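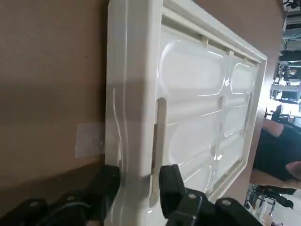
3.2 How families choose their stops on the Rotorberg road

Over one long September we talked with 59 families who were driving up from Jokton to see the old mill town and the lake. Most had planned no more than two stops in advance, and the rest of the day seemed to grow out of whatever turned up along the way - a fruit stand, a bakery somebody's aunt had loved, a sign for a waterfall. Hennessy found much the same easygoing habit among bus travelers in Kornus, though her groups were older and far fonder of a proper lunch. We had expected the children to hurry everyone along, and we were quite wrong about that. Again and again it was the parents who wanted to press on before dark, and 13 families skipped the lake altogether.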